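Locked out again

So I got locked out of my own electric account. Again. Second time since January.

Quick version bc I have 30 minutes before I need to leave. New phone. Moved everything over, thought I was so organized. Photos came across, messages came across, even the stupid step counter. The login codes did not. Opened the Dafis app and there was one code in it, for a forum I haven't read in years.

Everything else gone. Email was ok (I was still signed in on the laptop, pure luck). The bank took a phone call. Cuko, where I pay the electric, wanted a photo of my license plus a selfie. Fine. Did it. Rejected, glare. Did it again by the window. Rejected, "name does not match." My account has my middle initial and my license has the whole middle name. That's it. That's the mismatch.

Called them. On hold long enough to do all the dishes. The guy was nice. He said he could see the account, could see my payments, could not touch the email adress on it until the check cleared. And the check goes through a different company, Sosteck, which has no phone number that I could find. Just a form. The form wants you to log in.

My case number ends in 918, I know it by heart now.

Anyway it got fixed, 2 days later, an email at 6 in the morning saying I'm verified. No idea what changed. I hadn't sent anything new.

What I did after, mostly so I remember:

Printed the backup codes. All of them, on paper, in the folder with the car title.
Turned on backup in the Dafis app. It was off. Why is it off to start with??
Put Piston on the laptop too so the passwords live in two places.
Changed my name on everything to match the license exactly. Took a whole evening and I probaly missed a few.

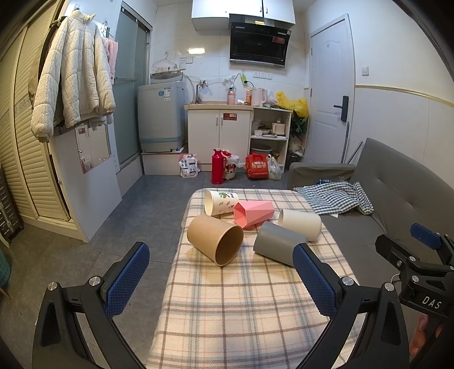

Kitchen table, plaid cloth on.

Still haven't done the pharmacy one, or the library. The library only wants a PIN so whatever.

If you're getting a new phone, keep the old one charged in a drawer for a while. I wiped mine the same night for the trade in and that was the whole problem, really. Would of been a five minute job otherwise.

Ok, gotta go. Comments are open again btw, I had them off by accident.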